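About Us
Home / About

Busdale Lab Planning helps small and mid-size laboratories decide what automation to buy, what to put off, and what it will cost to keep running. We do not sell equipment and we take no commission from anyone who does.

How we started

Rigoberto Galindo opened the office in Ziranberg after a long stretch of purchasing work for a water testing lab. He had signed for two robot arms there. One of them paid for itself and the other spent most of its life under a cover. The first Busdale worksheet was his list of questions he should have asked about the second one.

We now have 6 people on staff and have finished 62 equipment plans. Nearly all of them were for labs buying their first robot.

What we do

Budget plans. We price the whole cell – arm, gripper, table, guarding, cabling, training, spare fingers, service visits. Quotes often leave out the last three.

Task reviews. We come to your bench and write down the jobs you want automated, with the racks and tubes you already own. A gripper that suits one cap may not suit another, and we would like that settled before an order goes in.

Timing. Most of our clients set budgets in August. Call in spring if you want a finished plan by then.

Bench trials

A trial uses a short, plain task and a hand-held gripper, and the results go into the plan next to the prices. Tube racks are the most common request. 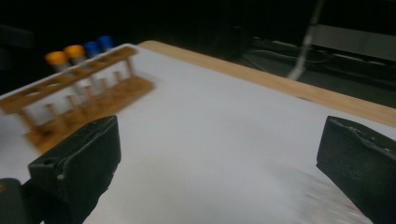

Where to find us

Our office and trial room are on the ground floor of the Aliyu Building, 1793 Sullora Road, Ziranberg. The building went up in 1935 and the freight door is narrow, so please send us crate dimensions before shipping anything large. Parking is at the back.

Visits are by appointment, 9 a.m. to 4 p.m. For a first call, have your floor plan and last year's service invoices on hand.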